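Small Space, Loud Walls: My Pop-Up Booth Project
Interior Display II, final report
Segundo Arango

Okay, so the assignment was to design and dress a booth interior for a made-up shop, and I picked a tea company that I named Flaltano. I wanted it to feel like stepping inside a wrapping paper roll. My first sketches back in March had color all over them (orange, mint, a pink I still kind of miss) and my instructor, Araceli Manríquez, wrote "pick a fight with one thing" across the top page. So I picked the walls.

The budget was $200 for everything, including the floor. If you have priced flooring lately you know that is not a lot! I spent a whole evening with samples spread out on my bed. The Brunent samples were nice but too yellow, and next to black and white they looked like old teeth. The Suretti one was a gray wood-grain with some brown in the streaks, and it calmed everything down the second I put a pattern next to it. That came to $47 with a student discount and I didn't look at anything else after that.

The pattern took way longer. I drew it by hand first, big curvy leaf shapes with hooks on the ends, with a brush pen on butcher paper. My rule was that every shape had to be bigger than my hand. Small shapes turn into gray mush when you stand back, and I learned that from my first test print, which looked like a bathroom in a dentist's office. I scanned the good drawings, cleaned them up, and made the black a little bit navy. Pure black felt harsh on the white, and the navy still reads as black from the doorway. I went through 19 versions of the repeat and the one I used was number 6, so draw your own conclusions about my process.

Putting the panels up was a two-person job, and my roommate was very patient about it. We started at the back corner and worked out. The first panel went on crooked and had to come back off, and there was a lot of talking about whose fault that was. For the corner itself I had planned to just butt the panels together and hope. Araceli came by, looked at it for a second, and asked what I was going to do about the edge. So I went and got a metallic post for it. I love that post now. It gives your eye a stop between one wall and the next, and without it the pattern looked like it was arguing with itself.

The baseboard is a thin light gray strip. I went back and forth on white, but white made the wall look like it was floating, and I wanted it to sit down on the floor.

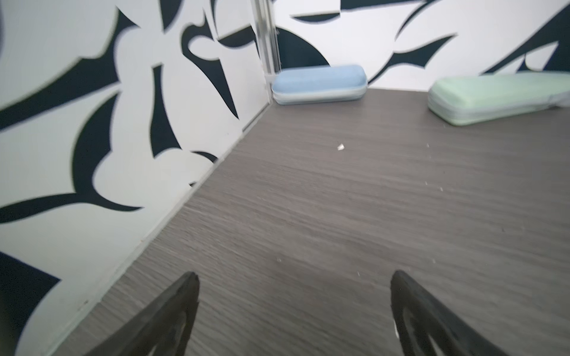 Left wall, baseboard and corner post, with specks still on the floor.

Things I would change: I'd sweep more often, for one. Every little white speck shows up on that gray. I'd also leave more time for lighting. I used two clip lamps from Sithole and they did the job, but they were an afterthought and you could tell. And I'd tape the whole layout on the floor at full size before cutting anything — I did it for one wall and skipped the others, and the skipped ones are where I wasted material.

I'm happy with the walls though. They're loud and they're mine. My grade sheet says the floor "supports the pattern without competing," and I'm going to be repeating that at dinner for a while.

Comments (3)

marisol_k: The navy instead of black is such a good call. Did you print on paper or vinyl?

Segundo: Paper! Vinyl was over budget. It scuffs if you breathe on it, fyi.

tdub: would drink tea in there. also justice for the pink

Posted 8/22/22 | Questions? Contact the Interior Display program office | © Student Work Archive, all rights reserved | Back to top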